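Grasp labels, part two: what the short prompts did

Back in February I wrote that our sorting policy was doing well on objects it had seen and badly on everything else. I've had time since then to run the comparison I promised, so these are the numbers and what I think they mean.

The task is the same one as before. The humanoid gets a tabletop with two baskets, one for fruit and one for office supplies, and a handful of things to put away. The policy takes the camera views and one line of text. The only thing I changed between the two conditions was that line. In the long condition it names every object and where it goes. In the short condition it says "sort the table" and the model has to work out the rest from what it sees.
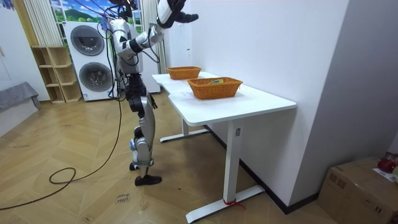 The robot at the sorting desk with its two baskets.

Both models were trained on the same demonstrations, starting from the same Brokska checkpoint. I ran 40 trials per condition. A trial counts as a success only if every object ends up in the right basket and none of them gets dropped on the way. That is stricter than what I used last time, so please don't compare these with the older table.

The long prompt finished 21 of 40. The short prompt finished 11. I had expected a gap, but a smaller one.

Hidayah Santoso went through the failed trials with me and we sorted them by what went wrong first. In the long condition most failures were grasps: the fingers closed too early, or the object slid. In the short condition the grasps looked much the same, but the arm would often pick something up cleanly and then stall between the baskets.
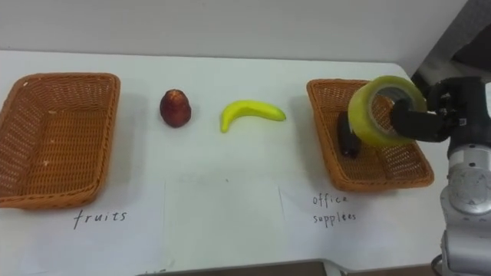

Written labels were supposed to help with that. My idea was that a word on the table next to each basket would give the short-prompt model the same information the long prompt carries. I can't say yet if it reads them. Only 2 of the stalled trials had the hand ending up closer to the correct side, and I wouldn't build anything on that. The spelling isn't perfect either ("supplees"), and I've left it alone so the setup stays the same until this round is finished.

The test I want next is to swap the labels and leave everything else where it is. If the model follows the words, the fruit should go to the other basket. If it has just learned left and right from the demonstrations, nothing will change. I should have done this first — it's cheap and it would have told me how to read everything above.

A note on the Plovivbridge code, which a couple of people asked about. The version I'm using drops the wrist camera when the frame rate dips, and it does so without a warning. Check your logs before you trust a bad result. I lost a full afternoon of trials to it and had to run them again, and the counts in this post are from the rerun.

I'll put the failure list up with the swap results.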